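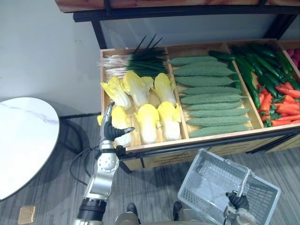

The first quote I got for a robot that could pick groceries fit on one page, and I was thrilled. One page! I'd been budgeting for our little chain of stores for a long time (freezers, floor scrubbers, a bread slicer that I still have feelings about), and I figured a short quote meant a simple purchase. I took it to lunch with me and read it over a sandwich. By the time I'd finished the chips I had written more questions in the margins than there were words on the page.

I want to tell you about those questions, because if you run a store or a small warehouse, somebody is going to slide a page like that across your desk pretty soon.

Start with the hands. I'd assumed the arm was the expensive part and the hand came with it, the way a drill comes with a chuck. Wrong. Fistell, the first company I called, prices its arms and its hands on separate sheets, and the hands with fingers are a whole different shopping trip from the simple two-jaw kind. Do you need fingers? I went back and forth on this for weeks. A bitter melon is bumpy, a cucumber is slick, and a napa cabbage is basically a football with a skirt on. Then the machine has to hang on to a shopping basket by its handle while the other hand goes after the vegetables. If all you ever move is sealed boxes, save your money. We sell loose produce, so fingers it was.

Next came the part I'm embarrassed about, which is that I had no line for furniture. A produce bin is built for people, who lean and reach and shuffle sideways without thinking. Natsumi Shimada, who plans equipment trials for Amness and was endlessly patient with me on the phone, asked how high our bins were and how deep the compartments went, and I had to admit I'd never measured one. "Build one bin and practice on it before you sign anything," she told me. "You'll learn more from the cabbages than from the brochure."

So we budgeted for a practice bin, with dividers, on a base like the ones in our stores. We also budgeted for vegetables, and here I'd love to save you some grief: put the vegetables on their own line! Ours started out under "miscellaneous" and the bookkeeper at our Gurnberg store called me twice about the green onions. Over the whole trial we planned for 231 heads of napa cabbage. I know that number by heart now, like a phone number from childhood.

Cables and power got a line too. So did floor work. Carpet tile, smooth concrete and old linoleum are three different conversations with a vendor, and you want to have all of them before delivery day. Ask where the outlets are. Ask what happens if the outlet is in the wrong spot and who pays the electrician (you do, you always do).

Then there's time, and this is where I got the biggest surprise. The Csonka proposal, which was the one I liked best on paper, included 94 hours of setup and training. That sounded like plenty to me until I divided it up. Somebody has to load the bin. Somebody has to reset it after every round, put the carrots back with the carrots, and fetch a fresh basket when the old one gets a cracked handle. None of those hours belonged to Csonka. They were mine, and the people working them would otherwise be stocking shelves. When I added them in, our staff cost came to up to 530 hours, and my nice one-page quote was looking pretty lonely.

Here's how I'd do it if I were starting over. I'd rent for the first season and buy later, even though the rental rate made me wince. I'd ask every vendor to price a spare hand, since a hand in the repair shop means two good arms and a lot of standing around. I'd get the software renewal fee in writing for year 2, and I'd ask what's covered when a cabbage leaf gets somewhere it shouldn't. And I'd pick one job to start with – filling a basket from one bin, say – and hold off on the whole aisle, however good the sales video looks.

We go back to our board in October with a revised plan. The furniture has a line, the vegetables have a line, and the spare hand is in there with a star next to it. I've asked for a longer rental than last time and a smaller purchase at the end of it. The bread slicer, in case you're wondering, is up for replacement in the same meeting, and I've already been told we may have to choose.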